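Evening packing table opens in Clindcombe

A new packing evening has started in Clindcombe, where people can learn how to put the things of a working day into one bag and find them again later. It is organised by Distow, a small group which until now was known in the town for its clothes repair table. The evenings are held every Friday from 5 o'clock and they are free of charge.

The idea came from the repair table. Many visitors brought bags with a broken zip, and in many cases the zip was broken after the bag had been filled too much. Distow decided that it would be useful to speak also about the filling - what goes in first, what should stay at home, and how to close a soft bag without pulling the fabric into the teeth.

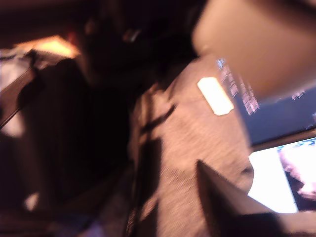
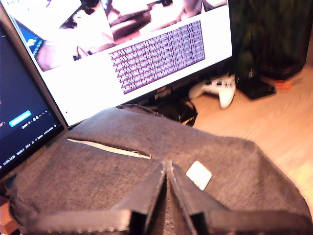 CLINDCOMBE, December - Grey fabric bags with a zip are the main subject of this month's evenings. This type is soft and has no frame, so it takes the shape of what is put inside. Distow advises to put flat things against the back first, then the heavier ones at the bottom, and to leave the small items for the end. Cables should be rolled and tied before they go in.

A pale lining is also a help, according to the organisers, as dark objects are easier to see against it. For bags with a dark lining they suggest a light cloth or a small pouch in a bright colour.

The room is above the Uçar bakery. There are tables for every participant and a computer with a monitor, where the group can look up washing instructions or the size of a bag before somebody buys it. Visitors should bring their own bag and the things they usually carry in it. Those who come only to listen are welcome too.

Clolla, the online shop for second-hand household goods, has given 96 zip pullers and a box of thread for the first season. They can be used for small repairs during the evening. For bigger repairs, such as a new zip along the full length, the bag has to be left at the repair table and is normally ready in 3 weeks.

The town has supported the project with 2000 pounds, which pays for the rent and the heating until spring. Distow would like to continue after that with evenings about suitcases and school bags, but the programme is not decided yet.

Places do not have to be booked. The entrance is from the yard behind the bakery, and the door stays open during the first half hour. People who arrive later are asked to ring the upper bell.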